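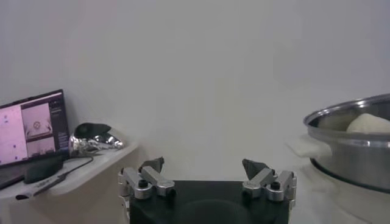 Three thousand dollars is fair for the hardware, but the monthly fee is going to be the sticking point for small shops, one reader wrote under Idwood's announcement of the Grandar kit. The same reader wanted to know whether the gripper keeps working if the subscription lapses. Idwood answered the next morning. It does, the company said, but with fewer features.

The Grandar kit went on general sale in February after a limited run with early customers. It is a two-finger gripper with a small camera at the wrist, sold together with software that lets a person guide a robot arm through a job and save each run. Idwood is aiming it at test kitchens, food labs and small manufacturers that already own an arm and want it to handle ordinary objects such as pots, lids, bowls and cloths.

The price is $3000 for the gripper, the camera, a power supply, cables and a mounting plate. The arm is extra, and so is the laptop. The software, called Sasier, is free for the first two months. After that it costs $587 a year on the basic plan, billed up front, or more on a monthly plan that Idwood quotes by request.

What comes in the box

The gripper ships assembled, with one pair of angled fingertip pads already fitted. A second pair is packed separately for wet work. Swapping pads takes a hex key, which is included, and the manual asks users to run a short calibration after each swap. Idwood says the fingers open wide enough to take the wall or rim of most stock pots, but the kit is not meant to lift a full one. The rated load is for an empty pot or a light one, and the manual repeats this on several pages.

The wrist camera looks out past the fingers, so the operator sees both tips and whatever lies between and beyond them. In Sasier this view sits beside feeds from other cameras, if the customer has them. One extra camera is supported on the basic plan. A second needs the larger plan.

Cable length was a complaint during the limited run. The first kits came with a short power lead, and customers with the laptop on a shelf or side table had to move furniture to reach it. Kits shipped now have a longer lead and a right-angle connector at the wrist end. Early customers can ask for the new cable at no charge, though they have to send an email to support and give their order number. It isn't sent out automatically.

Setup and first use

A customer who has an arm on the supported list can expect to spend an afternoon on the first install. The mounting plate fits the common bolt pattern, and adapters for two others are sold on the Idwood site. The software installs on Windows and Linux. There is no Mac version and the company has not given a date for one.

Once the camera feed comes up, Sasier walks the user through opening and closing the fingers, setting a force limit and marking a rest position. Then the user records a task. A typical first task in the getting started guide is taking a folded towel off the rim of an empty pot and laying it on the counter. The guide suggests recording it at least 18 times with the pot moved a little between runs, and throwing out any run where the towel slips.

That number has drawn questions. Several buyers on the Idwood forum said they got usable results with fewer recordings when the lighting was steady and the objects were dull. Others said they needed far more with steel cookware, where reflections move as the arm does. Idwood's reply was that 18 is a starting point for the towel task only and that it will reword the guide.

Shiny surfaces come up again and again in the forum. Foil, polished lids and rolled steel rims can all throw bright spots into the wrist view, and the exposure setting in the first release of Sasier reacted slowly to them. An update in February added a manual exposure lock. It is found under camera settings, on the second tab, and has to be switched on separately for each camera.

Valcárcel to handle sales and service

Idwood does not sell the kit directly outside its home market. Valcárcel, a distributor of lab and light industrial equipment, will take orders, carry spare parts and run a repair desk. It is also offering an install service, where a technician fits the gripper, sets up the laptop and stays until the customer has recorded one working task of their own choosing.

The install service is priced by distance. Valcárcel has posted a calculator on its site, and customers within an hour's drive of one of its depots pay the lowest rate. Travel on weekends is charged higher. Customers who would sooner do the work themselves can book a video call for a flat fee, which is credited back if they later buy the in-person visit.

Spare fingertip pads are in stock now. Finger assemblies are not, and Valcárcel lists them as available to order with no delivery date. A customer who bends a finger this month may be waiting. Idwood says a batch is being made and that warranty replacements will be served from it first – paid spares come after.

The warranty runs one year from delivery and covers the gripper body, the finger assemblies and the camera. It leaves out pads and cables, which are treated as wear items, and it leaves out any damage from washing. The gripper can be wiped down with a damp cloth. It can't be rinsed, and it carries no rating for direct contact with food. Idwood is clear about that in the sales material. Anyone handling dough or other uncovered food with it is expected to fit a cover, and the company does not make one.

The subscription question

Most of the discussion since the launch has been about Sasier and what happens when a customer stops paying. In its written answer Idwood laid out the terms. Without a plan, the gripper can still be opened, closed and set to a force limit from the free driver. Saved recordings stay on the customer's own disk in an open format and can be read by other tools. Recording new tasks, syncing several cameras and reviewing runs side by side all need a paid plan.

Some buyers were satisfied with that. Others pointed out that the calibration tool also sits inside the paid software, so a customer with a lapsed plan who changes the fingertip pads would have no supported way to calibrate them. Idwood said it had not intended this and will move the calibration tool into the free driver. It gave no release month.

There is a discount for schools, which cuts the plan fee in half for up to five seats. Proof of enrollment or employment is required, and Valcárcel does the checking on orders it handles. The hardware price stays the same for schools.

Limited run

During the limited run, customers who agreed to share their logs sent in 1362 recorded tasks. Idwood published a summary. Picking up cloth and moving empty cookware made up most of them. Opening jars was tried often and had the highest share of failed runs, mainly because the pads slid on the lid. The wet-work pads were added to the box after that, and Idwood says it has not yet repeated the jar tests with them in any organized way.

The summary also lists the faults that were reported. Loose mounting screws came first, followed by camera feeds that froze after long sessions. The freezing was traced to a USB power setting on some laptops. A note about the setting is now printed on the card at the top of the box, and the installer checks for it.

Customers from the limited run keep the price they paid and get the two free months of Sasier from the date of the general release. They need to enter a new license key, which is posted in their account page. The old keys stop working at the end of the free period.

Ordering

Orders placed with Idwood ship within two weeks. Valcárcel is quoting four weeks, and longer for customers who want the install service booked on the same order. Both accept returns within thirty days if the gripper is unmarked and the pads have not been cut or glued. Return shipping is paid by the customer.

A version with a stronger motor is planned for heavier pots. Idwood would say only that it will use the same mounting plate and the same pads, and that current plans will cover it. The list of supported arms is on the download page for the free driver and can be checked before buying.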